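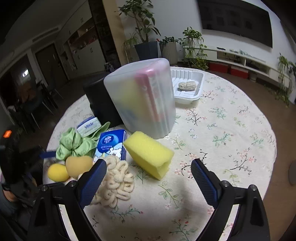
Ustedia has started a side-by-side trial of two finger pads for its hand-held gripper, with the first round of pickups done on household items in a furnished living room in Grernlow. The company wants to settle on one pad before it orders parts for the next batch of tools. Among the things laid out on a round table with a flowered cloth were a coiled cream rope, a yellow foam sponge with a groove along it, a crumpled green cloth and a packet marked Vinda. The tool carried its textured blue pads, one on the inner face of each finger. The other pad in the trial is a smooth gray one supplied by Muñoz, a small molding shop that has worked with Ustedia before.

The plan calls for 2415 pickups in all, split between the two pads. By Tuesday evening the team had logged 1232 of them, all with the blue pad. The Muñoz pad goes on next and will be used by the same operators on the same items.

Abrehet Mamo, who runs testing at Ustedia, said soft goods were put on the list first because they caused the most complaints with the older tool.

"A box is easy for either pad," Mamo said. "Rope and cloth are where we expect to see a difference. You close on a fold and you either have it or you have half of it."

A pickup counts as good if the item is lifted clear of the table and held for 2 seconds. Drops and half grips are written down separately, along with the item and the direction the operator came in from. Operators work in short turns and trade off, so that one person's habits don't weigh too much in the results.

The trial also takes in a change of controller. The tool's finger position is now read by a board from Bidon, which replaced an in-house one after readings drifted during long sessions. Mamo said the new board would stay on for both pads – switching it halfway would make the numbers useless. Each pad will be checked for wear after every 400 pickups and cleaned with a damp cloth.

Ustedia has not said what either pad costs. Mamo said price would matter only if the two came out close. She also said the ridges on the blue pad tend to pick up lint, and that the team would look at how much that affects grip on fabric.

Results are due in December. A second round, with kitchen items and a narrower set of fingers, is planned but has no start date yet.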